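3.2 Bed making and reported sleep quality

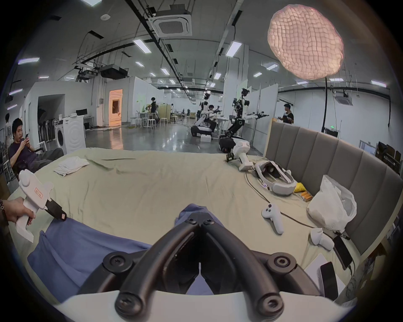 Households in the Tralbridge sample were asked how often they changed their sheets and how often they made the bed in the morning. The two habits are often treated as one in earlier survey work, and we kept them apart. A person who makes the bed every day may still leave the same sheets on for a month, and several of the people we interviewed did so.

Of the 3,207 adults who returned the February questionnaire, those who made the bed on most mornings gave slightly higher scores for sleep quality than those who seldom did. The gap shrank once age and work schedule were added to the model. Shift workers rarely made the bed, partly because another person was often still in it, and they also slept worse for reasons unrelated to bedding. Honorato and Lloyd found a similar pattern in Grudum, although their scale ran from one to five and ours has 8 points, so the scores can't be compared directly.

Sheet changing showed a clearer link. Respondents who had put on fresh sheets in the past week reported fewer night wakings, and this held for both renters and owners. It was weaker in homes with a washer but no dryer, where drying space set the pace of laundry during the winter months. One respondent kept a single set of sheets and washed them only when they could dry before bedtime.

Figure 2. A bed with a pale beige sheet and a gray upholstered headboard.

We also asked about the kind of bed. Upholstered headboards were more common in the newer apartments on the east side of town, and open metal frames in the older row houses. Neither type was related to sleep scores. Bed size mattered only for couples, who reported fewer disturbances on larger mattresses.

Follow-up interviews were held with 30 respondents, all in their own homes. Stoyanova and Mendonça coded the transcripts separately and then met to settle differences. Most of these concerned the word "fresh," which some people used for sheets just out of the wash and others for sheets that had been aired at a window. We coded the second group as unchanged. Section 3.3 reports the results for pillows and blankets, which were covered by a shorter set of questions.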